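A Morning at the Meltport Open House

The front door at Coltent's Meltport house was already propped open when I got there at 9, and a line of shoes ran down the hallway. Visitors are asked to take them off. The floors are tile, the robots work on the floor, and grit gets into everything.

Coltent is a small company that trains two-armed robots to do housework. Most firms in the business work out of a lab. Coltent rents ordinary houses, leaves them mostly as they are, and runs its machines in the living rooms. Once a year, in May, it lets the public in to watch. This year 413 people signed up for the Meltport house, split into small groups through the day. Mine had a retired bus mechanic, two nursing students and a couple from Bellwood who had driven in because their son works there.

Griet Goossens, who manages the house, met us in the kitchen and gave us the rules. Stay behind the person running the robot. Ask anything you like. Don't help. The last one got a laugh, but by the end of the morning I understood it. When you watch a machine try for the fourth time to get hold of a sleeve, your hands want to do it.

The program is called Purba. It covers laundry and picking up toys, and Goossens told us laundry is the harder of the two by a long way. A toy block keeps its shape when you pick it up. A shirt changes every time you touch it, and a basket of shirts changes all at once.

Amado Gatchalian ran our first session. He had been at it since early morning and worked without talking much. The robot would go to the basket, set its grippers at the rim or into the clothes, and pull something free. Then it would carry the piece to a table and lay it down. A plain T-shirt went quickly. A pair of leggings came up with two socks and a towel attached, and all of it went back in the basket for another try.

"People expect it to be slow, and it is slow," Gatchalian told us. "What they don't expect is how much of the time goes into getting hold of one thing."

The bus mechanic wanted to know about the grippers. They have two fingers each, and he thought three would be better. Gatchalian agreed that three would be better for some things. Two are cheaper to fix, and the fingers take the most wear of any part on the machine. Last year the house went through 739 finger tips. A shelf in the back hall holds the spares, in coffee cans.

Tamsin Blackwood keeps the records. Each attempt is saved, good or bad, and someone goes through it later and marks where it went right and where it went wrong. On a busy day the house can save up to 494 attempts. She showed us a few on a laptop in the dining room, including one where the robot folded a pillowcase quite neatly with a sock still inside. One of the students asked if that counted as a success. Blackwood said she and Euan Nisbet, who wrote the scoring rules, had argued over it for most of an afternoon. It went down as a failure.

The couple from Bellwood asked when they could buy one. Goossens wouldn't give a year. She said the company would like to have machines on trial in a few family homes first, and that the price was still far too high for most people.

After coffee we went back in for a second session, with Archie Carnegie running it and a fuller basket.

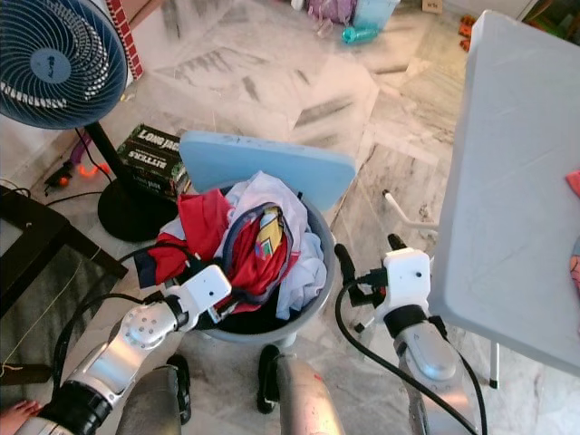 Carnegie likes to start with whatever is on top and leave the heavy things for later, and he takes questions while he works. The mechanic had several more about the fingers.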